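Week 6 – Site visit notes: robotic disassembly of desktop computers

Prepared by Corina Bratu for students attending the Filtberg open day, Friday, July 18, 2025. Demonstration led by Horațiu Sârbu.

1. Purpose of the cell

The Filtberg cell is used to study component recovery from office desktops. The tower lies on its side with the side panel off, so all work is done from above. The arm carries a black gripper. Close to the board, the fingers share a small space with the memory slots, the socket frame and loose wiring.
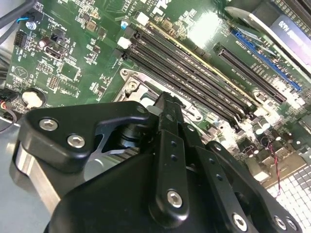

2. Workholding and approach

The case rests on a slatted aluminum platform. Slots of this type let fixtures be moved between models without drilling. Note the vertical approach over the board: the wrist has to clear the drive cage on one side and the case wall on the other. 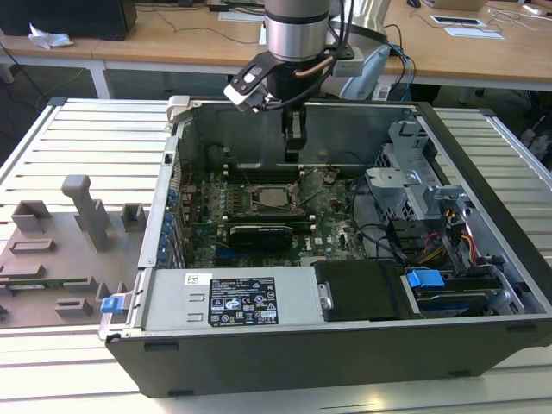 Cable handling remains the main difficulty. Power leads are flexible and their position varies from unit to unit, so a taught path cannot be trusted near them. Sârbu's group logged 2,033 attempts up to March and sorts failures into 5 classes – cable contact is the largest.

3. Points to record

Sketch the reach envelope with the gripper at the CPU socket. Mark the parts that limit wrist rotation.
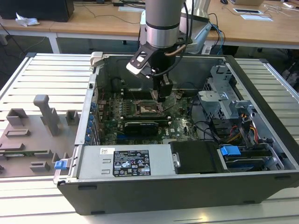

Include the power supply in the sketch, as it sets the lower limit of travel. Reports are due in week 8, maximum 2 pages. Background reading is the Clukthorpe handout, section 5.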